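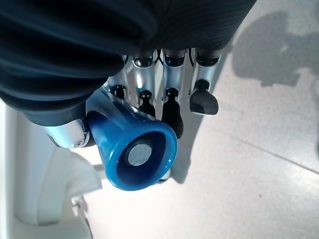
Grant Progress Report: Zadwood Reading Room and Local Papers Project

Reporting period: January to date
Submitted 8/21/23

1. Work completed

The grant pays for three things: sorting and listing the Zadwood town papers, reopening the reading room two afternoons a week, and printing a short guide for visitors. The first is ahead of schedule. The second started late. The third has not gone to the printer yet.

At the start of the grant the papers were in cartons in the old feed store, with no list. We have now opened all 68 cartons. The contents were mostly what we expected: tax rolls, school registers, letters about the Baysal road, and a long run of the town newsletter. Two cartons held only blank forms and were recycled with the town clerk's approval.

The list now has 542 entries. Each entry gives a title, the dates covered, the shelf, and a short note on condition. We decided not to list single letters. They are grouped by sender, and a visitor asking for one letter will be handed a folder to look through. This is slower for the visitor but it let us finish the school registers, which get the most requests.

2. Reading room

The room was due to open in the spring. The delay came from the floor. When the old carpet was lifted the boards near the north wall were soft, and the landlord replaced them at his own cost. We lost almost 10 weeks. The rent for that period was credited back to us and appears as a separate line in the budget sheet.

Since opening, most visitors have come for family history. A smaller group comes for the road letters, mainly people with land on the Baysal side who want to know where the old line ran. We do not give opinions on boundaries and there is a printed notice at the desk saying so.

Opening hours are under review. The Thursday afternoon is quiet. We may move it to a Saturday morning if the building can be unlocked without an added fee.

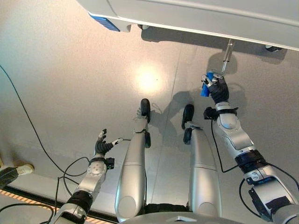

Zadwood Papers Progress Report, page 2

3. Visitor guide

The text of the guide is finished and has been read by the school and the town office. Skivik quoted for the printing. Their price is within the budget but only on a lighter paper than we first asked for. We have a sample and it is acceptable. The map on the back page still needs the new name for the lower bridge.

4. Spending

Spending on shelving and folders is complete. Archive boxes from Drindance cost more than planned because the price went up between the quote and the order. We covered this by buying fewer of the large flat boxes, so the oversize plans are still rolled. They are dry and off the floor, but they cannot be handed out to visitors as they are.

No money has been moved between budget headings. Receipts are attached.

5. Problems and changes

Five of the newsletter volumes have mold on the covers. They are bagged and kept apart from the rest. We would like to use part of the unspent travel line to have them cleaned, and ask for your approval in writing before we book the work.

6. Next period

Print the guide and deliver copies to the library and the school.
Add the newsletter run to the list, issue by issue.
Settle the opening hours.
Flatten the oversize plans if boxes can be bought within the remaining funds.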